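Gallery: two weeks with the Wustura wheel-rig kit

I've been promising pictures since I posted the first half of this review, so I finally sat down on 12th March and picked out a couple. If you missed part one, the short version: Wustura sells a bench kit for people who want an arm to do repeat jobs on game controllers, wheels, button boxes, that kind of thing. You get the mounting hardware, the task software and a year of support, and you bring your own arm (or they'll quote you for one, and I'd sit down before opening that email). The base kit is 900 euros. The support plan after year one is another 255, and I haven't decided about that yet.

I came at this as a sim racing person who got curious, so don't expect a spec sheet from me. Liis Ozoliņš did most of the software setup and I did most of the asking when it would be finished. She's used the Lorkiver kit at her last job and kept comparing the two out loud, which was useful for me and probably annoying for Wustura if they ever hear the recording.

I chose a wheel as the test piece because it's an awkward shape. A box is easy! A wheel has a rim that gets in the way of everything behind it, and that's the part I wanted to see the path planner deal with.

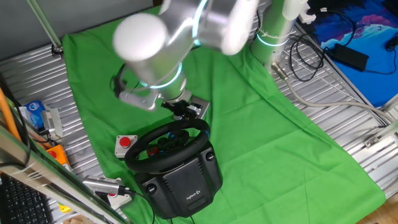 *Working close over the top of the rim, with the black clamp and the little gray plate just above it. Logitech wheel, green cloth, cyan rings lit.*

I love the rings, I'll admit it. They add nothing to my score and I'd be sad without them.

A few things I scribbled down over the two weeks. Teaching a new position takes a couple of minutes once you know the menus, but the menus are rough - "Commit pose" and "Save pose" are separate buttons, and I lost a whole afternoon of positions before Liis spotted that I'd only been pressing one of them. The manual covers it on the second to last page. I wrote to support and Tapio Rautiainen got back to me the same day with a proper answer and a promise that the two will be merged in the June update, so we'll see.

The speed setting runs from 1 to 100, and I'd leave it under 40 until you trust your positions. Somewhere past that I started standing further back, and I don't think that's only me being jumpy.

Oh, and get a cloth. A few people asked about the green one in the comments last time, and no, it isn't in the kit! Any heavy plain fabric will do, just smooth it out properly before you teach anything, and teach again if you shift it. I learned that one the slow way.
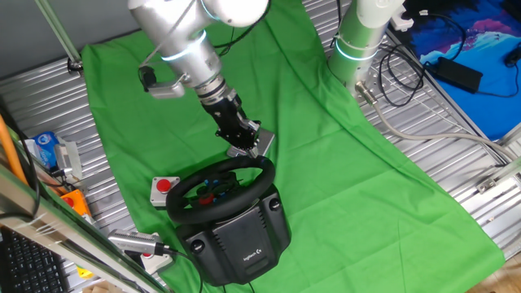

*Black gripper fingers pointing straight down behind the rim, just over the small metal plate. The camera sticks out on its bracket to the left of the wrist.*

This is the approach I was most curious about, coming down on the far side of the wheel. With the Wustura planner you can mark an area as "keep out" by drawing a box on the screen, and I drew mine much too big to begin with and the software simply refused to plan anything. Trimming it took a few tries. Liis says Lorkiver does that step better and I believe her, but Lorkiver's cheapest bundle was 3,000 when I asked, so for that money it should.

Would I buy it? For a workshop that tests controllers all week, yes, pretty easily. For one person at home who likes racing games, it's a lot of bench for a hobby, and I say that as the person at home who likes racing games. Kalevi Nurmi asked in the comments whether it would work with a smaller table. The mounting plate wants a slotted top, so check that first, Kalevi, and measure twice as the plate is wider than the drawing makes it look.

Part three will be the software on its own, with screenshots, once the update's out.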